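4. Recording your picking examples

By now your arm is homed, the gripper opens and closes when you tell it to, and the recorder shows up in the Nikton menu. If any of that isn't true yet, go back to section 3. I've tried skipping ahead and it cost me a Saturday.

I wrote this part for people who will be guiding the arm by hand controller while the system watches and learns. Birsen Ateş wrote the first version and I've been scribbling over it ever since, so if something reads like two people arguing, that's us.

4.1 Getting the bin ready

1. Set the bin on the table where the arm can reach all four corners of the floor. Drive the gripper slowly over each corner before you go any further.

2. Clamp the bin. One spring clamp on the rim is enough for light things like cups and jars. For heavier items use two, on opposite sides.

3. Pick your objects from the Staston list. Mix the shapes up! You want a few things that stand, a few that roll, and at least one awkward little thing with folding parts or thin edges.

4. Drop the objects in from hand height and leave them where they land. I know it's tempting to tidy them. Please don't. A policy trained on neatly placed cups falls apart the first time it meets a cup on its side.

Caution: Keep your hands out of the bin whenever the arm is enabled, even if it's standing still. Press the hold button, wait for the amber light, then reach in.

4.2 Checking the cables

Do this at the start of every session and again after lunch.

1. Turn the wrist all the way one direction, then all the way back, at low speed.

2. Watch the cables as they go around the joint. They need some slack, but a loop should never catch on the rim of the bin or get between the fingers.

3. If a tie has slipped, stop and redo it. Tülin Dönmez keeps spares in the drawer marked Udent.

4.3 Recording an episode

1. Open a new session and type your initials. The counter starts at 1 and stops you at 148, when it asks you to save and start a fresh session. (Yes, you can raise the limit. I'd leave it alone, because big sessions take forever to check.)

2. Bring the arm to the start pose and press Record. Wait for the beep.

3. Choose one object and go for it. Move the way you'd want the robot to move, so nice and steady, with no hovering while you make up your mind. If you need to think, think before the beep.

4. Come down from above, close the fingers, and lift until the object clears the rim.

5. Carry it to the drop spot, let go, and return to the start pose.

6. Press Stop and give it a label: Good, Recovered, or Bad.

Note: "Recovered" means you missed or fumbled and then fixed it in the same take. I love these. Our Yalçınkaya set had 527 episodes in it, and the ones I kept going back to were the fumbles, because they show the arm how to get out of trouble. So keep going after a slip, unless something is about to break.

4.4 Shiny and see-through things

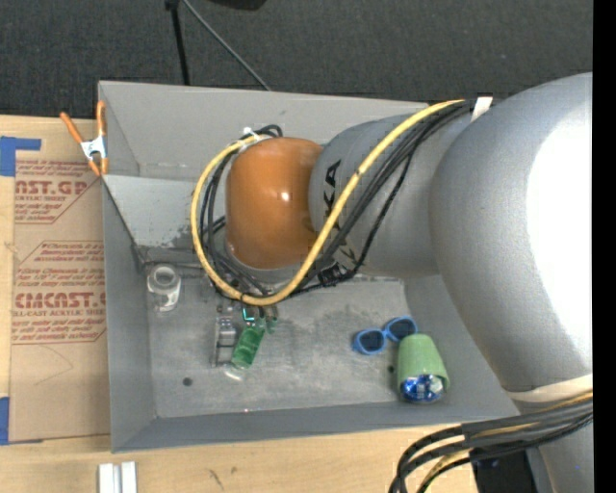
Clear plastic is where most new operators get stuck. The depth view tends to punch holes right through it, so don't trust the overlay on your screen. Use the plain color view and go slower than you think you need to.

1. Set the grip force to 70 for thin cups and leave it there for the whole batch. Changing it halfway makes the takes hard to compare.

2. Try to grab each object from more than one side over the session. If you always come in from the left, the robot will too.

3. For anything with a mirror finish, dim the overhead lamp one step if you're getting glare, and write that in the session notes.

Caution: If a cup cracks, label the take Bad, press hold, and clear out every piece before you record again. Don't leave bits in there as bonus objects. (I've been asked.)

4.5 Reshuffling

After every 3 episodes, hold the arm and stir the objects. Take one out, put a different one in, and let everything fall again. It feels fussy, and you'll want to stretch it to ten once you're on a roll, but the variety is worth more to you than the speed.

4.6 Saving

1. Press Close Session and wait for the green check mark. Pulling the drive early will lose the last take.

2. Play back two or three episodes at double speed. You're looking for frozen video, a label that doesn't match, or a sleeve in the shot.

3. Send the arm to park before you switch off the cabinet. Uploading is covered in section 5.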